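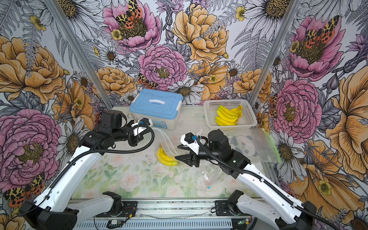 *Two arms, each with a gripper, and a bunch of bananas on the table between them.*

# How do you test a robot gripper?

A gripper is the part of a robot arm that holds things. It does the job of your hand. Many grippers have only two fingers, and these open and close in a straight line or swing like a pair of tongs. There is no thumb and no palm.

At Plastside, Liv Solberg and Edvin Engebretsen compare grippers. They want to know which one holds an object firmly without squashing it. This page explains how they do it.

## The arms

Both arms are fixed to a metal rail at the front of the table. If a base could slide, the arm would miss its target, and the results would be useless.

An arm bends at its joints. Each joint has a motor. The black cable that follows each arm moves when the arm moves, so it is left in a loop. A tight cable would pull on the wrist.

## The objects

A good test object is difficult in some way.

- **Bananas.** They are curved, and a bunch has gaps in it. A finger can slip into a gap and push the bunch away.
- **Clear plastic bags.** They fold and crumple. They are also hard for a camera to find, as it sees the table straight through them.
- **A storage box with a lid.** The gripper has to hold the handle on top. The box must stay level while it is lifted.
- **A mesh basket.** The sides are full of small holes. A fingertip can catch in them.

The flowers on the walls and table matter too. A computer finds a banana quite easily on a plain white table. Pink roses and green leaves give it more shapes and colours to sort out.

## The test

One test is called a trial. The steps are always the same.

1. Put the object on the table.
2. Move the gripper over it with the fingers open.
3. Close the fingers.
4. Lift the object and hold it for 10 seconds.
5. Put it down and open the fingers.

If the object falls before step 5, the trial is marked as a drop. If the fingers close on nothing, it is marked as a miss. Drops and misses are kept in separate columns, because they have different causes. A drop often means the grip was weak. A miss often means the arm was in the wrong place.

Each object gets 625 trials with each gripper. In one set, the first gripper had 47 drops. Gunnel Sjöberg checked the list and found that most of them came from the bags.

## Try it yourself

You need kitchen tongs, a banana and an empty plastic bag. Lift each one five times and hold it for 10 seconds. Write down every drop and every miss. Then do it again with one eye closed.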